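Flollby 332 milk jug thermometer - four weeks in

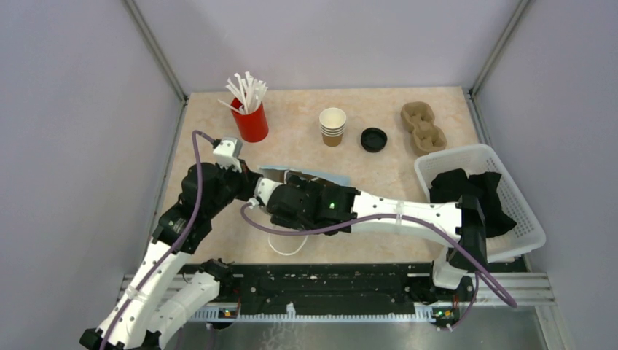 Cups, a lid, straws and a carrier.

Quick one becuase I've got an early start. Bought the Flollby clip-on for the coffee cart after the old dial one fogged up and died. Paid $24 at the Iststead market, from the catering bloke near the gate. Umow had it online for a bit less but then you pay postage.

Short version: good, buy it, ignore the timer.

What you get. Probe, clip, spare battery, a folded instruction sheet in tiny grey print. No case. Would've liked a case. Mine lives in an old glasses pouch now.

Speed. Much faster than the dial. The old one lagged so badly you had to turn the steam off early and hope. With this I stop at 60 and it creeps up another degree or two, then sits. First morning I overshot everything out of habit. Couple of flat whites went down the sink.

The clip. Strong. Maybe too strong - it left a mark on the handle side of my good jug. Fits the standard steel jugs fine. Doesn't fit the thick-rimmed Murín jug at all, I tried it every which way. If you've got Muríns, get something else or be ready to hold it by hand.

Display. Big numbers, readable in full sun, which was the whole problem with the last one. No backlight. In winter when we set up in the dark I use the lamp on my cap. Celsius or Fahrenheit, little switch inside the battery door. It came set to Fahrenheit, so check before you steam anything.

Timer. Useless. Two buttons to start it, both small, and the beep is quieter than the grinder. Quieter than the magpies. Haven't touched it since the first day.

Cleaning. Wipe the probe straight after every jug or the milk bakes on. Same as any of them. The head isn't waterproof, says so on the sheet, so no dunking. Mine did cop a splash off the rinser and kept going.

Accuracy. Checked it in ice water and got 0.4, then in a boiling kettle and got 99.6. Good enough for milk. Benedek Dobos, who runs the other cart down our end, has the older 442 and we put both in the one jug. Within half a degree of each other. His has the longer probe, better if you're doing big jugs for hot chocolate. Mine's a bit short for that, you have to tilt.

Battery. Button cell, the common flat sort. Sheet reckons 2,000 hours. No idea, I'm still on the first one. It turns itself off after ten minutes, which is anoying when there's a gap in the queue and you pick it up blank.

Would I buy it again? Yeah. Milk's more even and I've stopped guessing with the soy, which splits if you look at it wrong. If you do it all by hand on the side of the jug and your customers are happy, save your money.

Good: fast, easy to read, cheap
Not so good: timer, no case, fussy about jugs
Score: 4 out of 5

Update, July: clip has loosened a bit and is better for it. Still the first battery. Lost the spare.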